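Uvach Opens Its Doors: Come Fold a Shirt With Us

August 4, 2020

3 min read | Print | E-mail | 43 shares | 2 comments

I'm Kirsten Oddsson, I look after visits at Uvach, and I get to write this one myself because everybody else is busy getting the floor ready. We're holding an open day at our workshop, and if you signed up for the June evening and didn't get in, you're first on the list this time!

We work on teaching robots to handle laundry. That sounds small until you try it. A cup stays the same shape when you pick it up, and a T-shirt does something different every single time. So most of our day goes into clothes: picking them up, pulling them straight, folding them, messing them up and starting again. The project is called Derneo, and visitors will get to see it up close and have a go.

The main thing on the day is the folding table. You take a gripper in each hand (they're lighter than people expect, and yes, left-handers do fine) and you work on a shirt the way our own people do. The trick is getting hold of two corners of the hem and keeping it tight between them before you try anything fancy. Most first-timers go straight for the sleeves and end up with a ball of cotton.

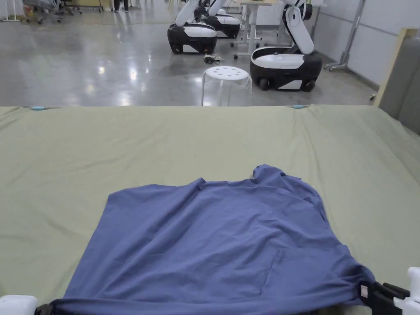 Radek Koubek wrote to us after the June evening that he had folded shirts his whole life without once thinking about which finger did what, and that he went home and annoyed his family by doing it slowly at the kitchen table. He also asked for more time with the grippers, so we've doubled the length of each turn. You now get 10 minutes, which is plenty for a couple of shirts and a bit of swearing.

Groups will go through with a guide. Yaa Sulemana takes the morning groups and Khalil Tannous takes the afternoon ones, and they do it differently, so I won't say which is better. Yaa likes to start with the hard stuff, a heap of clothes and no instructions. Khalil starts with a single flat shirt and talks a lot about seams. Both of them finish by letting you ask whatever you like, and the sessions have been known to run over.

We're also showing more of the step people tend to skip, the pick-up. Folding gets all the attention, but first you have to get the thing off the table. With two fingers you want a good pinch of fabric, low down, and then you lift and see which way the rest of it hangs. Dark knits are my favorite for this. They flop over on themselves and you lose track of the edge right away, and a visitor who has just done that understands our work better than any slide I could show them.

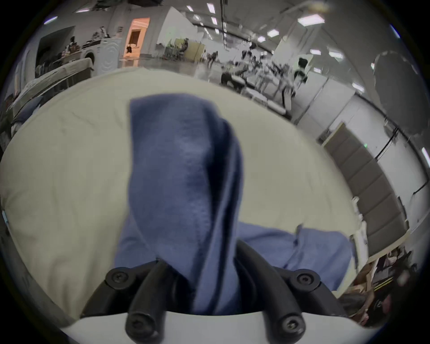 Do I need to know anything about robots before I come? Just come as you are, the guides explain each step as you go and there's no math.

A word on our partners. Issa has lent us a hand with the visitor program again, and Suha Issa will give a short talk at midday about why household chores are such a stubborn problem for machines. I've heard her run through it already and laughed out loud in two places. Inico is helping with sign-in.

Places are free, but you do need to book. We had 319 requests for the June evening and I felt awful turning people away, so this time we're running all day with groups of up to 43. Children are welcome with an adult. Wear shoes you can stand in, and if you have an old T-shirt you don't mind leaving behind, bring it along! Clean, please. We never have enough of the stretched-out ones.

To book, reply to the e-mail this came with and tell us morning or afternoon. Reporters who'd like time with Suha or a turn at the table before the doors open should write to me directly and put "press" in the subject line.

Print this page | E-mail this page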